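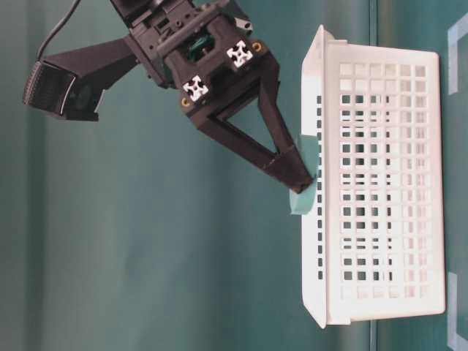
4.2 Baskets and the things pressed against them

Figure 3. White plastic basket, with a pale mint-teal pad between the fingertip and the outer wall. The backdrop and table surface are teal.

The basket is the humblest item in our inventory and the one that took up most of our meetings. We coded 1033 household arrangements by what was put inside what, a scheme that served us well until the second coder, Fengying Qian, asked what to do with an object touching the outside of a container (Figure 3). The manual, written by the first author in a confident mood, had no opinion.

We added a class called "against," which soon absorbed nearly 60 arrangements previously filed under "other." Seven more stayed in dispute and were settled by Marlina Tambunan, who had not attended the meetings and was therefore still cheerful. Color was not coded. Pads were entered as pads whatever they were made of, after 2 drafts of a materials list that neither coder could apply the same way twice.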